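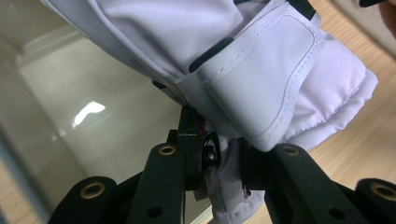 A reader in Bloxham writes that she has always put her padded gloves through the wash with the towels, dried them on the radiator overnight, and can't understand why the fingers go lumpy by February. She would like to know whether there is any saving them, or whether she should just give in and buy new ones every winter.

Well, my dear, please don't give in just yet! Lumpy gloves can very often be brought round, and I have rescued pairs that had spent a whole summer squashed at the bottom of a boot bag. It does want an afternoon and a bit of patience, but most of that is waiting about, and you can be getting on with the ironing.

Start with the label, if you can still read it. Some padded gloves are happy in a machine and some are sponge only, and anything with a leather palm should be kept well away from the drum. If the label has worn off, treat the glove as hand wash and you won't go far wrong.

Before any water goes near them, do up every strap and flap. I used to skip this, and then I fished a pair out of the bowl with the strap hooked into the lining of the other glove, and it took me most of an evening and a crochet hook to part them. Press the cuff flaps down flat, tuck in any loose ends, and pull the wrist straps snug. Shake out the grit as well, and run a soft dry brush along the stitching. White and pale gloves always hold their dirt in the seams, and a stitched border will go grey long before the smooth part does.

For the wash itself I use a washing-up bowl of lukewarm water with a small squirt of liquid wool wash. I have the Vosta one at present, though I've no particular loyalty to it. Leave out the fabric softener — it clogs the outer cloth and spoils whatever showerproofing is left. Put the gloves in, press them gently up and down, and let them sit for a quarter of an hour. For the cuffs, an old toothbrush and a dab of the same liquid, worked along the line of the stitches and not across it, so you don't fluff up the thread.

Rinsing takes longer than you'd think. Padding holds on to suds like a sponge, and soap left inside is one of the commonest causes of that stiff, lumpy feeling. Fill each glove from the cuff, squeeze from the fingertips down, and keep going until the water runs clear. Mine usually want 5 goes. Never wring them. Roll them up in a towel and lean on it with your whole weight, which is rather satisfying after a long day.

Now, the drying, and I'm afraid this is where the radiator comes in. Strong heat dries the outside and leaves the middle damp, and the padding mats together in little knots. Stand the gloves somewhere airy with the cuffs open and a wooden spoon propped in each one. Every couple of hours, take each finger between your own finger and thumb and tease the filling apart, working from the tip towards the palm. Do the puffy channels on the back the same way, one at a time. If the lining pulls out with your hand, poke it back with the spoon handle while it's still a little damp, as it's a devil to coax once dry.

They may take two days. Feel right down inside before you decide they're done, and if in doubt, give them another night.

For the summer, keep them somewhere dry where they won't be flattened. I hang mine by the cuff from a clothes peg inside the coat cupboard, in an old cotton pillowcase — a plastic bag will only make them smell musty. If you have any reproofing spray left over, give them a light coat in October and let it dry fully before the first frosty morning.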